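We use cookies to remember your settings and to count visits. Accept all | Manage choices

Meeting room refit, second floor: progress report to the Tronbridge building fund
Prepared by Siiri Harju, May

Work on the room has reached the point where the second payment falls due. The report covers the walls, glazing, ceiling services and furniture, and sets out what is left to spend.
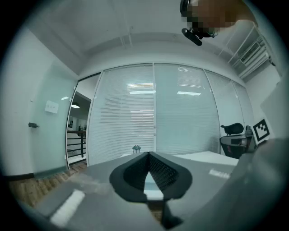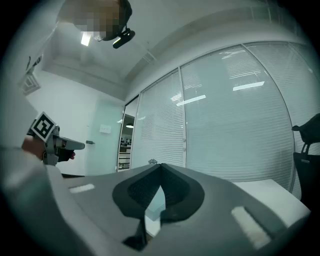

Both taken in the refitted room, May.

Reading time: 3 minutes

Walls and ceiling

The walls have had their second coat and no further painting is planned. White was kept throughout, as agreed with Orhun Eren at the start, so that touching up later can be done from one tin. The door has been rehung and planed at the bottom. It was catching on the new floor covering and now closes without being pushed.

The ceiling is finished apart from a hairline crack near the door, which Marek Rusnák wants to leave until the heating has been on for a full season. We agree with him. Filling it now would probably mean filling it again.

Glass partition and blinds

The partition is in place and has been signed off. White horizontal blinds hang behind the glass and come down nearly to the bottom of the panels. They were the cheaper of the two options in the original bid. People working on the other side had complained of being watched during meetings, and there have been no complaints of that kind lately.

One matter is outstanding. With the blinds closed, the ceiling lights reflect in the middle of the partition, and anyone facing the glass gets the glare. Siu-fong Mok has asked Hrubý for a price for diffusers. If it comes in above what is left in the lighting line we will live with the reflections for the time being.

Air conditioning and ventilation

The air conditioner is mounted high on the wall. It was serviced after fitting and the filters will need cleaning every 3 months. Carnell did the installation and have left a copy of the instructions, which is kept in the office. The square vent was cleaned out at the same visit. It had been rattling, and a loose screw was the cause.

We have asked staff to leave the air conditioner's setting alone for now so that we can get a fair reading of what it uses.

Furniture

The chairs were delivered by Trandus, 7 of them against an order of 8. The missing one is on back order and has not been paid for. The old tables have been kept. Čestmír Hubáček tightened the legs and replaced two of the feet, which saved buying new ones this year.

Storage is still unsettled. The cupboard in the bid is too deep for the wall beside the door, and we would like your agreement to buy a shallower one at the same price.

Money

There is £570 unspent from the first payment. Of this, £60 is held for the last chair and the rest is set against the diffusers. Nothing has been moved between budget lines without asking. Invoices are with Orhun and can be sent on request.

Next steps

Please let us know about the cupboard before the second payment is released, so that the order can go in with the same invoice. The final report will follow once the chair has arrived and the lighting has been settled.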